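Stapler repair table fills up fast at the Sevora Street supply swap

I went over to the Sevora Street community hall expecting to drop off a box of binders and be back in my car in ten minutes. I stayed until they were stacking the chairs! The office and school supply swap has been going every November for a few years now, and this time they added a fix-it corner just for desk stuff: hole punches, tape dispensers, pencil sharpeners, and staplers. So many staplers.

The swap works the way it always has. You bring what you don't use, you take what you do, and whatever is left when the doors close goes to the two elementary schools up the hill. The flyer said 300 people signed up ahead of time, and going by the line for the coffee urn I believe it. Folders went first, then the good scissors (I got a pair, sorry to the woman behind me).

But the fix-it corner is what I want to tell you about. Suleiman Amadi set it up after last year's swap, when a whole crate of jammed staplers got left behind and went in the dumpster. He used to service copiers for a living, and he told me it bugged him all winter. "Most of them had one bent staple in the front," he said. "One! You pull it and you're back in business."

So this year there was a sign-in sheet, a tray of small pliers, and a long line of people holding things that didn't staple anymore.
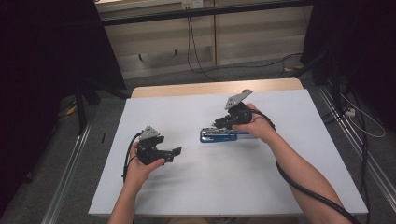
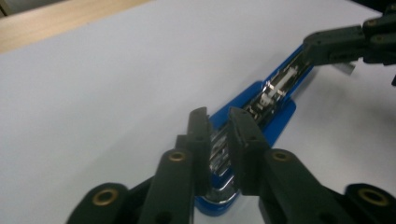
The blue stapler on the white work surface, and the same color of stapler opened up with the metal channel showing.

By Sarahí Villalobos
Neighborhood News | Denitia Weekly

If you've never had a good look at the inside of a stapler, I recommend it. There's a long metal channel where the staples sit, and a little slider on a spring that shoves the row forward so there's always one waiting at the front. When you press down, a thin blade pushes that one staple through the paper, and the anvil underneath bends the legs in. I am forty-four years old and had never once thought about the anvil. Mine at home has a plate you can turn so the legs bend outward, and apparently that's for when you want to pull the staple out easily later. I went home and tried it on the water bill. It works great!

Venkatesh Chettiar was running the sign-in sheet, and by the middle of the afternoon he had stopped letting new people on it. He felt bad about that. Folks had brought office-size heavy duty models, tiny purse ones shaped like animals, and a gray desk stapler from the old Manríquez furniture store that still had the store's name on masking tape. That one came back to life with a drop of oil and some poking with a paper clip, and its owner clapped.

Not everything could be saved. If the spring has lost its push, you need a new spring, and nobody sells those one at a time around here. A few with cracked plastic went into a parts bin, so the next broken one might get a spring out of it. Suleiman says he's hoping for a bigger bin.

I asked him for the advice he'd give people who couldn't make it, and I wrote it on my hand, so here goes. Use the staple size printed on the bottom of your stapler or inside the lid. Don't load two half strips with a gap between them. If it jams, open it all the way, slide the pusher back, and take out the whole strip before you go digging at the front. Use tweezers or thin pliers and keep your fingertips out of it (I got a look about that one, I think my face gave me away). And don't ask a little desk model to go through a thirty-page packet. That's how most of them got to his table in the first place.

The giveaway shelf did fine too. Zekport, the print shop by the bus depot, donated 200 boxes of standard staples, and those were gone before lunch. I saw a fourth grade teacher walk out with a tote bag so heavy she was leaning sideways, grinning the whole way.

There's already talk of a spring date if the hall is free, and Venkatesh would like to add a second table so he doesn't have to turn anybody away. They could use more people who are handy with small tools, and more small pliers, as a couple of pairs seem to have wandered home with somebody. Check your pockets, please.

Anything you want to donate in the meantime can go in the blue tub inside the hall's side door, mornings only. Staplers are welcome, working or not. Please empty the staples out first and put them in the jar next to the tub.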